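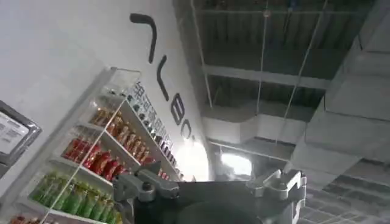 The hardest part of teaching a robot is keeping your elbow out of it, according to the operator at Putex who has spent most of the spring doing exactly that. The job is to put drinks and snacks where they belong on a shop shelf, over and over, so that a machine can learn to do it too. The official term is demonstration. "My mother calls it stocking shelves," the operator says, "and she wants to know why I needed the degree."

We spoke on a Wednesday, between sessions. The project is called Prilero, and so far it has 3,048 recorded runs to its name, of which 840 have been thrown out. Some were dropped bottles. A good many were what the team calls dithering, when the person driving the arm can't decide how to come at a package and wanders about in the air. "The robot copies that beautifully," the operator says. "You hesitate for a second in March and in May it's hesitating back at you."

There are two ways of showing it. Guiding by hand means taking hold of the gripper and walking it through the reach, which feels natural and wrecks your shoulder. Driving it remotely spares the shoulder and takes away your sense of touch, so new people tend to squeeze a bag of chips as if it owed them money. Putex makes everyone learn both. It takes around 16 hours before anyone's runs are worth keeping – longer for people who play a lot of video games, who arrive confident.

I asked what a good run looks like. "Dull," came the answer. "One reach, one grip, let go, back out. If you'd watch it twice, it's probably going in the bin."

Backing out gets more attention than I expected. Beginners place the item nicely, relax, and clip its neighbor on the way home. Contreras, the firm that asked for the work, wants those mistakes kept in a separate folder, along with the recoveries.

Does the operator do the shopping at home? "Online," they said. "Delivered."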